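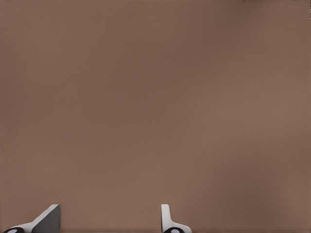
Yolotzin Manríquez wrote to us in April to ask why our bean stew tastes the same every week when dried beans vary so much from sack to sack. The short reply is that we test each sack before we cook from it. The longer reply covers most of what this company does.

About Filldale Kitchen

Filldale Kitchen cooks and packs home-style soups, stews and braised beans for shops and lunch counters in Clurkirberg. We began with one leased kitchen and a single recipe, a white bean and onion stew from the Deligiannis family, who still approve every change to it in writing.

How we cook

Beans are soaked overnight in salted water. A small test batch from each new sack is simmered first, and the cooking time for that sack is set from the result. Onions are cooked separately in oil at low heat until soft, then added with the stock. Acid – tomato, lemon or vinegar – goes in after the beans are tender, as it slows softening.

Each kettle holds 40 gallons. We fill it to a marked line below the rim and stir by hand with a long paddle. Salt is checked by taste at 2 points, once before the acid and once before packing.

Products

The current range has 3 items: white bean and onion stew, split pea soup, and braised chickpeas with greens. All are sold chilled. None contains meat or dairy. Full ingredient lists are printed on the lids.

Records

Batch records are kept in Flukex, our in-house log. Each entry gives the sack number, soak time, simmer time and the initials of the cook. Lunch counters may request the entry for any tub they have bought by quoting the lid code.

Contact

Cathal Conneely handles wholesale orders and recipe questions. Orders placed before noon are packed the next working day. Kitchen visits are by appointment, and closed shoes are required on the cooking floor.

Page last revised May 11, 2024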